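Drovel Drinks Table Set: README

Search this site... Go

Posted in December by the Pirkthorpe desk

# Drovel Drinks Table Set

Still pictures and short clips of drinks being served at a self-service table. This card covers the tabletop material only. The kitchen and washing-up material has its own card under Ornero.

## Contents

The set holds 412 clips from 6 sittings. Most clips show a cup being placed, filled or lifted away. Clips in which no cup appears were removed before release. Sound was not kept.

Files are grouped by sitting, then by cup. A cup keeps the same number for the whole of a sitting, including after it has been washed. The numbering starts again at the next sitting, so cup numbers must not be matched across folders.

## Layout of the table

The table top is white and stands on a carpeted floor. Two dispensers are placed side by side, each with its own square steel drip tray and slotted grate. The one with the dark tank is called the centre unit in the labels, and its neighbour is called the right unit. Cups are ribbed glass tumblers.

Sample stills: 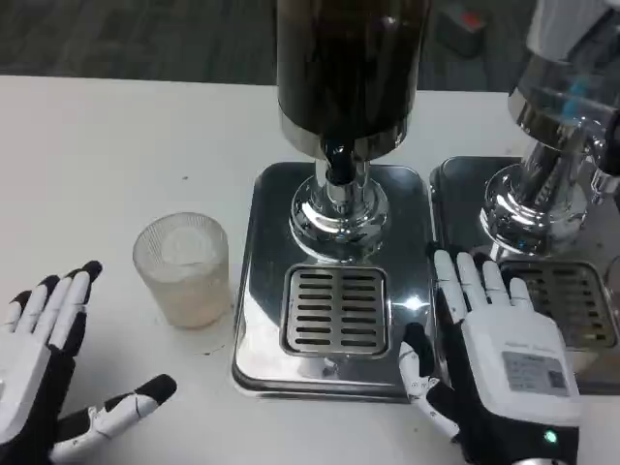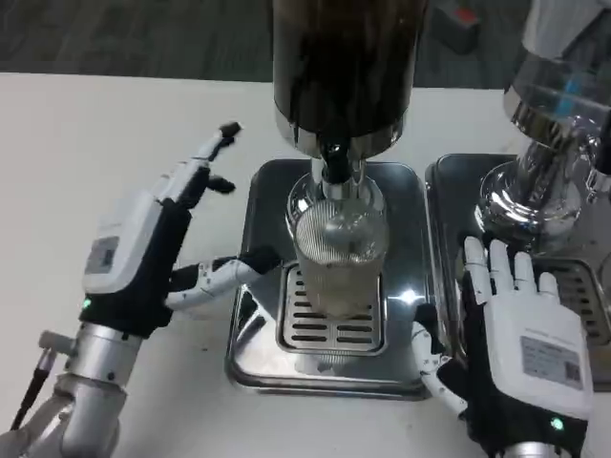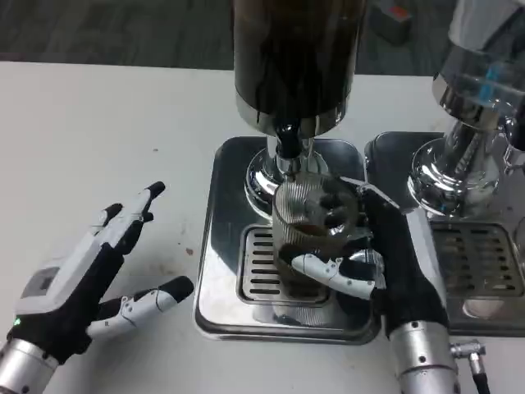
Cup position is labelled with one of three values: table, grate or lifted. A cup counts as "grate" when any part of its base rests on the slots, whether or not a hand is touching it. The last still is therefore labelled "grate", with the hand recorded separately as "holding", while the first, where the tumbler stands to the left of the centre unit, is labelled "table". The value "lifted" needs a visible gap under the base. If the gap cannot be judged, the earlier value is carried forward and the row is marked "unsure".

## Contents of the cup

Labels for the drink describe its look and do not name it. Permitted values are empty, pale, dark and not visible. Ribbed glass scatters light, and a reflection can pass for a small amount of liquid. Where two labellers disagreed on this point, the value was set to "not visible". Foam is not labelled separately. Fill level is not given in this version.

## Table marks

Specks and stains on the table top are labelled as one group per clip, present or absent. Marks inside the trays are ignored, as the polished steel reflects too much of its surroundings to allow a firm answer. The table was wiped between sittings but not between clips.

## Known faults

- The top of the dark tank is often out of view. Do not use the set to estimate tank height or how much drink is left.
- The right unit is seldom shown whole. It has labels in 80 clips only.
- Chrome parts show reflections of cups and hands. Outlines follow the object and leave out the reflection, but 50 clips from the first sitting were outlined under an older rule and have not been corrected.
- Clear cups on a bright grate have loose outlines along the lower rim.

## Changes

The Delacroix cup list was merged into the main table. The column "saucer" was dropped, having no entries.

Contact: Drovel data desk, Pirkthorpe | Copyright Drovel | Back to top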